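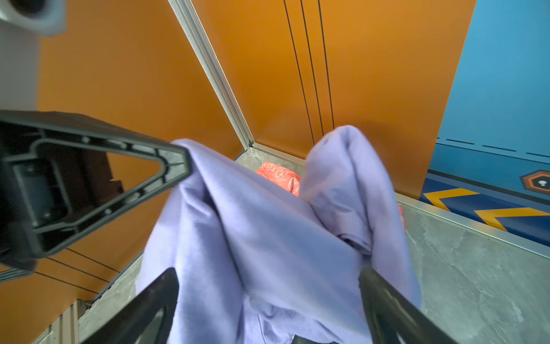
Figure 2. A pale lavender garment, bunched into soft folds.

4.2 What people kept, and why they said they kept it

I came into this part of the project thinking I'd be writing about wardrobes, and I ended up writing mostly about mothers. That wasn't the plan! The interview guide Siwan Rees and I put together had one question on family (number 7, tucked in near the back) and I assumed we'd skip it half the time. Instead people got there on their own, usually within the first few minutes, and usually by way of something soft they hadn't worn in years.

We spoke with 18 people in Tollasside and Floltthorpe, all of whom had moved house in the two years before we met them. I picked recent movers on purpose. When you pack up a home you have to handle every single thing you own, and you make a decision about each one, even if the decision is to shove it in a box and deal with it later. (Quite a lot of it was shoved in a box. I've done the same, so no judgement from me.) I asked each person to bring out one piece of clothing they no longer wore but had carried to the new place anyway, and then I mostly shut up and let them talk.

The earlier literature tends to sort unworn clothes into things kept for money reasons, things kept for sentimental reasons and things kept out of plain inertia. I tried coding our transcripts that way in November and it fell apart by the second interview. One woman in Floltthorpe told me her cardigan was "too good to throw out," which sounds like money, then said it had belonged to her aunt, then said she'd honestly forgotten it was in the drawer until I rang. I had her down under all of the headings at once. Wanda Haddad, who double-coded the set with me, had put her under none of them and written "ask again" in the margin. We did ask again, and got a fourth answer, about the colour.

Colour came up far more than either of us was ready for. People would have trouble naming the maker or the fibre, or even saying when they'd got the thing, but they were very firm about the shade. Something was lilac and definitely not mauve. A green was the green of a particular kitchen. I've started to think of colour as the handle people use to pick the memory up, if you'll let me get away with that, and I come back to it in section 5.

Folding was the other surprise. I'd asked people to show me how the garment was stored, just as a warm-up, and a good few of them unfolded it, talked for a while, and then refolded it in a way they said they'd been taught. Sleeves in first, or halves and then thirds, or rolled. One man from the Perania side of Tollasside rolled a jumper so tightly it could have gone in a coat pocket, and told me his mum would have had a fit at anything looser. Others bundled it any old way back into its bag and were a bit sheepish about it. I don't want to read too much into that. Someone who bundles isn't any less attached, as far as I can tell from what they said, and the person who cried in our interviews was a bundler.

There was some pushback on the whole exercise, too. Two participants said flat out that they didn't feel anything about the clothes and had only kept them for rags. I believe them, and I've left them in the analysis, although a reader at our Thepsuriya workshop suggested treating them as outliers. They're a useful brake on me. It's very easy, sitting in a stranger's lounge room with a cup of tea, to nod along until every old tea towel becomes an heirloom.

What I'd draw from this section is fairly modest. Asking why a garment has been kept seems to produce a reason on the spot, and the reason shifts depending on who's asking and whether the garment is in the person's hands at the time. The answers I got over the phone, before the visits, were shorter and more practical than the ones I got at the kitchen table. I can't separate the effect of the cloth from the effect of me turning up in person, so that's one for the next round, and Siwan has some ideas about running it with the garment in another room. The phone transcripts are compared with the home visits in section 4.3.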